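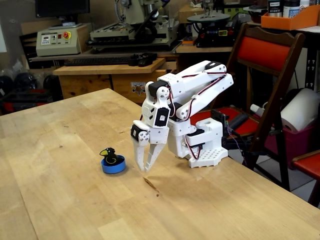 Faith Makori
Local news reporter, Wellamcombe

Police have charged a man over the trailer thefts that have had half of Wellamcombe chaining things to trees, and they reckon they've got most of the trailers back as well.

I got the call just after breakfast on Thursday from a reader out on Flulstead Road, who told me there were three police cars and a tow truck in the paddock behind the old fruit stall and did I want to come and have a look. Of course I did! By the time I'd found my boots and driven out there the tape was up, and a very patient constable was explaining to a bloke in a ute that no, he couldn't just hook his own trailer up and take it home, even if he could prove it was his.

Seven trailers were sitting in the long grass under tarps. Police say all of them were reported stolen from driveways and front yards since January, most from the streets between the showground and the river. Another four are still missing, including the tandem belonging to Chege Fencing, which went in the night with the firm's post driver still strapped on the back.

A 38-year-old Flulstead man was arrested at a house nearby. He's been charged with theft and with dealing in stolen goods, and he's been given bail to appear in the local court next month. Police wouldn't say whether they're after anyone else, but the sergeant did tell us the investigation was "very much still open", and she asked for anyone with dashcam or doorbell footage to get in touch, even if they think it shows nothing much.

What I found interesting (and a bit maddening, as someone who nearly bought a second-hand trailer in autumn) is how they were allegedly being sold. According to police, the number plates came off, the sides got a quick coat of grey paint, and then they were advertised online for $900, cash only, with the buyer told to meet in the car park at Drellier Reserve after dark. One buyer got suspicious when the paint came off on his jeans. He rang the station, and that seems to be what got things moving.

I spoke to a couple of people who'd come out to see if theirs was in the line-up. One woman from Drellier Street spotted hers straight away by a dent in the mudguard, put there by her son when he was learning to reverse. She'd already had the insurance payout, so now she has to ring them up and work out who owns the thing. A retired couple had no such luck and drove home again, pretty flat about it. Theirs was a box trailer with a homemade cage, green, and they'd love to hear from anyone who's seen it.

If you've had a trailer pinched, please don't go out to the paddock, as everything has been moved to the police holding yard. You'll need to ring the Wellamcombe station first and have your report number handy, plus the registration papers or a photo of the trailer if you've got one. The front counter is open from 8 in the morning, and they're asking people to book a time instead of just turning up, which I gather a fair few did on Thursday afternoon.

And if you bought one lately for cash at Drellier Reserve, police want to hear from you too. The sergeant said buyers who come forward will be treated as witnesses in the first instance. I did ask whether they'd get their money back, and she said that would be a matter for the court.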